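**Robotics club update, 13 July 2024**

So the Korkik Cup is over, we're home, and I finally slept past noon. A bunch of people at school asked how it went, so I said I'd write it up for the newsletter (and then forgot, sorry!).

Short version: we came in seventh out of 24 teams, and I'm really happy with that. Last year we didn't even get past the first round. Bernen took the whole thing again, and they were nice about it, which kind of makes it worse.

Our event was the assembly board. You get a white board with pegs, plates and a gear on it, and your program has to get two arms with hands to put things where they belong. Every team gets the same hardware and 30 minutes of setup, and after that you're not allowed to touch anything. You just stand there chewing on your badge string.
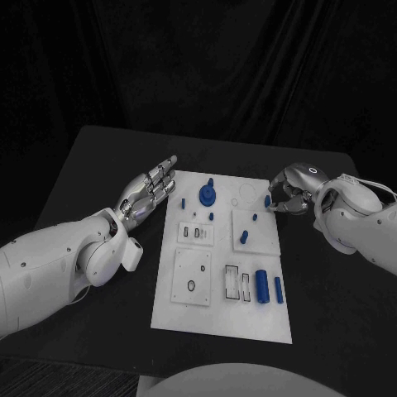
The small pegs are what cost everybody points. They're tiny, and if the fingers close even a little crooked, the peg leans and then it won't go in a hole no matter how nicely you ask. We spent most of June on the pinch alone. I rewrote the part that decides how far the thumb comes over so many times that I started seeing it in my sleep, and then the version we used was pretty close to my second one anyway.

The big cylinders were much kinder to us in practice, so we saved those for the end of our run as a sort of treat.

Our final score was 84, and our best at home had been lower than that, so there was some yelling. The Nindar team was set up next to us all day and yelled too, even though we'd just bumped them down a spot. They also lent us a charger. Go Nindar!

Big thanks to Polishchuk Hardware on Main Street for paying for the van and the snacks. We went through the snacks before we were out of the county.

Club starts up again at the end of July in the same room as before, and you don't need to know how to code. I sure didn't when I joined. If you've got questions, catch me in the library or leave a note in the club mailbox by the front office.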